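Progress report to the Hegde Fund
Project: Evening Reading Rooms in Brostcombe
Prepared by: Kalkidan Lencho, project lead
Date: June 2, 2023

Where we are now

The project started in January with the grant of £2000 from your small projects line. The purpose is to give adults in Brostcombe a quiet place to read and to improve their English in the evening, when the public library is closed. I am glad to report that both reading rooms are now open. The first is in the old school house on Nirnelard Road and the second is above the Lumeteck shop in the high street.

The opening of the second room was delayed by a few weeks. The owner of the building wished to change one paragraph of the agreement concerning the stairs and the fire door, and our insurance could not begin before this was signed. Padmavathi Sundaram handled the letters with much patience, and the agreement is now valid for two years.

Reading groups

Karthikeyan Venkataraman leads the group for short stories. The members asked for shorter texts than we planned in the application, so he has changed the list, and people now finish the story in the same evening and still have time to talk. Daranee Thammasiri leads the conversation group. She reports that several members who only listened at the beginning are now reading aloud.

We also tried a poetry evening. The attendance was low and we will not repeat it before autumn.

Rooms and furniture

Most of the tables and shelves were donated. For seating we looked first for comfort, as many members come directly from work and like to sit for a long time. Soft armchairs with a cushion are preferred to the hard chairs from the school, which we keep for the conversation group. 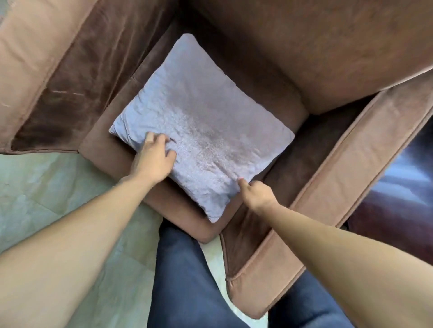

Books and lending

Sadao Koyama has made a simple lending system with paper cards. Each member may take two books home. Some books come back late, but we have decided not to ask for fines. The section of easy readers is used the most and it is already too small. Large print is also requested often, and we did not foresee this in the application.

Money

The spending follows the plan, with one exception. The heating in the school house cost more than expected during the winter, and we covered the difference from the line for printing. The receipts are attached separately. I would like to ask for your permission to move what remains in the printing line to the purchase of large print books.

Next period

Until the end of summer we will keep the same opening hours. Daranee will prepare a short questionnaire for the members, in simple English. We are also speaking with the bus company about the last bus, which leaves before the short story group is finished. I will write to you when we have their answer.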